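### 3.2 Vessel choice and reported intake

Self-reported water intake is a generous genre. Of the 82 office workers we followed through June at the Cetby and Polstead sites, most described themselves as good drinkers of water, and a fair few took some pride in it. The meters on the coolers took a dimmer view.

Respondents were asked what they usually drank from. Bottle users tended to give a volume straight off the label; glass users gave a number of glasses and left us to argue over how big a glass is (Ryu favoured the smaller estimate, and won).

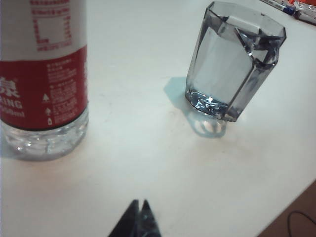
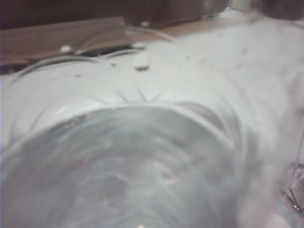

**Figure 3.** The two vessel categories: labelled plastic bottle (first) and clear drinking glass (second).

Why not simply ask people to write down each drink? We did, for 10 days, and the diaries were tidy until the fourth, after which whole afternoons were filled in with the same pen and the same optimism.

We therefore took the cooler meters as the reference and kept the diaries for timing only. Thirty participants also let us weigh their vessels at the start and end of each shift. Mean intake in this group was 965 mL per shift, with bottle users closer to their own estimates than glass users – a labelled volume seems to keep people modest. Tea was excluded, over the objections of the Polstead site.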